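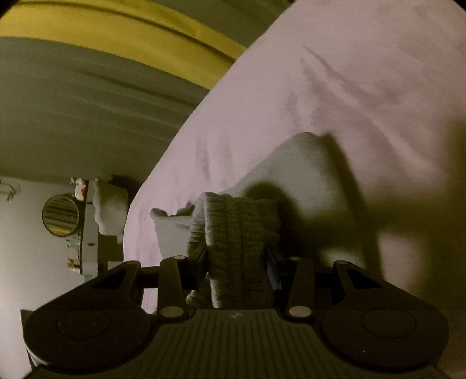 Halima Gachanja
Otter count at Nalness, morning session. 1/4

Water level 19 cm above the October mark. The lower holts are flooded — tracks start at the upper bank instead. 2/4

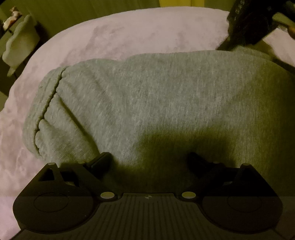 Halima Gachanja

Walked 328 m of shoreline from the Otilside footbridge. Fresh spraint at two sites, both on flat rock. One adult seen, diving for 90 seconds at most, surfacing with eel. 3/4

Lameck has the east bank tomorrow. Please keep dogs on a lead past the Nyamweya gate until the survey closes. 4/4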